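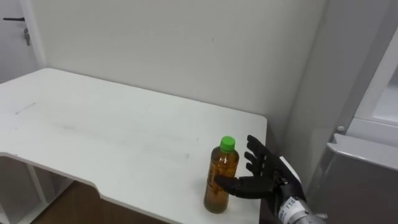 Bottled tea used to sit on the bottom shelf at the Aguiar market, next to the cooking oil. It now fills a cooler by the front door, and the owners say they sell 668 bottles in a good week in August. Most of it is plain and unsweetened.

Ernő Szabó started drinking it when he gave up soda. He works at a print shop in Drumitz and keeps a bottle on the table all day. "I don't finish it fast," he said. "I have some, I put the cap back on, I go do something else."

The cap is a big part of why people buy tea this way. A can has to be finished once it is open. A bottle with a screw cap can go back on the desk or into a bag, and it holds up to being knocked over.

Color is a poor guide to strength. Roasted teas come out amber or brown even when they are mild, and some green teas that look pale are quite bitter. Eirlys James, who buys drinks for the Trira cafes, tells customers to read the label for sugar first and the kind of leaf second. She stocks 15 teas and drinks two of them.

Tea also leaves marks. On a white table a ring that dries overnight can take some rubbing, and matte tops show the wiping afterward as a dull gray patch. James has her staff use a damp cloth with a drop of dish soap, then a dry one. Scouring pads are not allowed near the tables.

An open bottle should go in the refrigerator by evening. Szabó admits he has finished one the next morning at room temperature. He did not care for it.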